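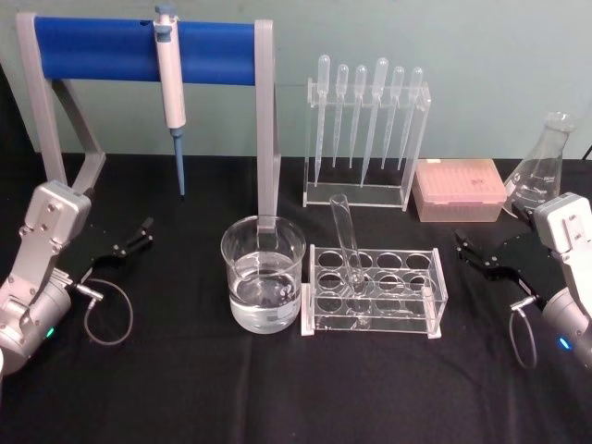

Mameo Bench: two-arm cell for laboratory manipulation research

Mameo Bench is a table-top research cell for groups working on learned handling of laboratory glassware and plastics. It consists of two arms facing each other across a bench, a parallel gripper on each, a head camera and a camera at each wrist. The cell is supplied by Plelamell and is the platform used in the Kenport transfer study, described further down.

Method

The Kenport study, led by Flor Londoño, asks whether a policy trained on whole-bench views improves when wrist views are added late in training. The policy first learns from the head camera alone. The wrist streams are then switched on and training continues with the first part of the network frozen. Both arms are always present in the data, including in tasks that need only one of them.

The bench layout is kept the same across tasks: pipette stand to the left, water beaker in the middle, test tube rack beside it, transfer pipettes and tip box behind. A black cloth covers the table. Clear glass on black gives strong highlights and weak edges, and the study treats this as part of the problem. No markers are fixed to the glassware.

The tube task is the reference task. The right arm takes a glass tube from the acrylic rack, carries it over the beaker, lowers it into the water and returns it to the rack. The left arm holds its start pose with the gripper open. A trial fails if the tube touches the beaker rim with enough force to shift the beaker, or if it is put back outside a hole.

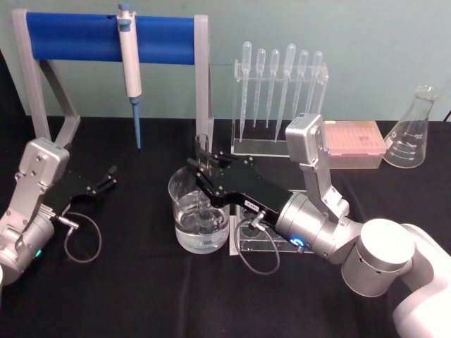
Result

The training set for the tube task holds 500 demonstrations. Each policy was given 60 trials. With the head camera alone, 34 were completed. With wrist views added late, 45 were completed. Most of the remaining failures came at the return to the rack, where the holes are hard to tell apart through the clear top plate.

Wrist views matter more in the pipette task. The pipette hangs from the bar of its stand, and the gripper has to approach between the legs without touching either. From the head camera the near leg and the body of the pipette overlap for part of the approach.
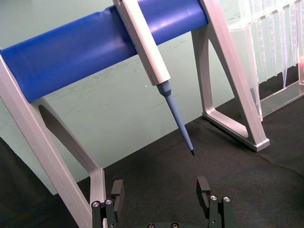 Sreekumar Raju's note on the pipette task recommends opening the fingers fully before the last part of the approach, so that both pads stay in the wrist view. The controller shipped with the cell does this by default. It can be turned off in the task file.

Supplied with the cell

Two arms with parallel grippers
Head camera and two wrist cameras
Controller with recording software
Task files for the tube and pipette tasks

Glassware, racks and pipettes are not included. The Vigfúsdóttir calibration plate is sold separately and is needed if the head camera is moved.

Orders placed before the end of February ship with the current controller.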